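Ticket 3619 – left arm lags behind the leader when I demo the dish clearing task
Opened by: Laurinda Ramalho
Status: open, waiting on Drevel support

Hi all, me again! I'm teleoperating the two-arm setup through Drevel to teach it to clear a table, and the left side keeps trailing my hand. Episodes up to 28 were fine. Now I close the leader grip, and the follower fingers get there a beat later, so I end up overcorrecting (and then the recording is full of my wobbles).
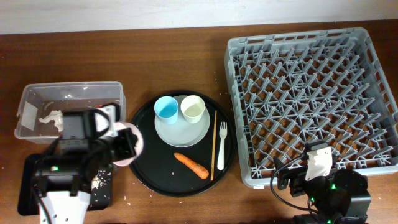 Reading time: 1 min

The pink dish is where I feel it most. It's held by the edge and tilted, so any late move on the left shows up right away. The right arm feels great – same settings, same build, no complaints at all.

Tried so far:
- restarted both leaders, no change
- swapped the left and right leader cables, and the lag stayed on the left follower
- dropped the smoothing value from 3000 to 486, which made it twitchy AND late, so I put it back 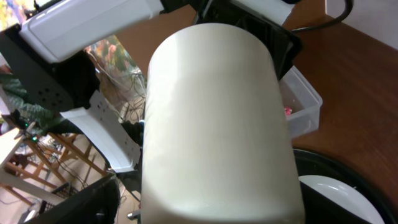 I also went through the wrist camera settings, as Akinyi Laizer suggested on my last ticket. Turning off the left wrist stream helps a little, I think, but I can't train without that view, so it's no fix for me.

Could it be the left follower sharing a USB hub with its camera? I'm ordering a second hub and will rerun the same demo with them split. Logs are attached – the bad stretch starts right after the first grasp. Please don't close this one yet!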